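Gripper pads: the blue ones are growing on me

Last updated: Thursday, June 13, 2019

Hello from the Tiranholm end of things! Since January I've been going back and forth over which pads to keep on our hand-held grippers, and I've finally got enough goes behind me to say something useful (346 of them, all written down in my tatty notebook).

We had 4 sets to try. The Kiiskinen foam ones felt lovely but wore out in 2 afternoons, so they went back in the drawer. The hard plastic ones are fine on boxes and cups and hopeless on a T-shirt, which just slithers away. That left the plain blue and the ridged blue, and I couldn't choose, so Abelardo Palma told me to stop dithering and fit one of each. Good idea, that! I've been pinching up clothes on a bed with the mixed pair ever since, mostly big floppy things, and I like it a lot more than I expected to. 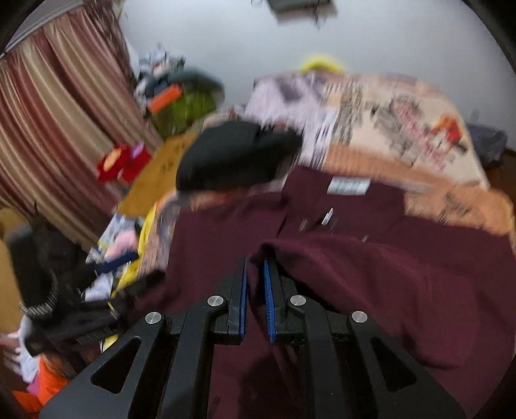
Mixed pads on a fold of the maroon garment: slim blue on the left, ridged blue on the right.

My one grumble is with thin cotton, where I still have to squeeze harder than I'd like. Ernville are lending us their Rustier jaws next, so I'll do another 80 goes with those and write it up for the next issue. If you've got old jumpers to spare, bring them in!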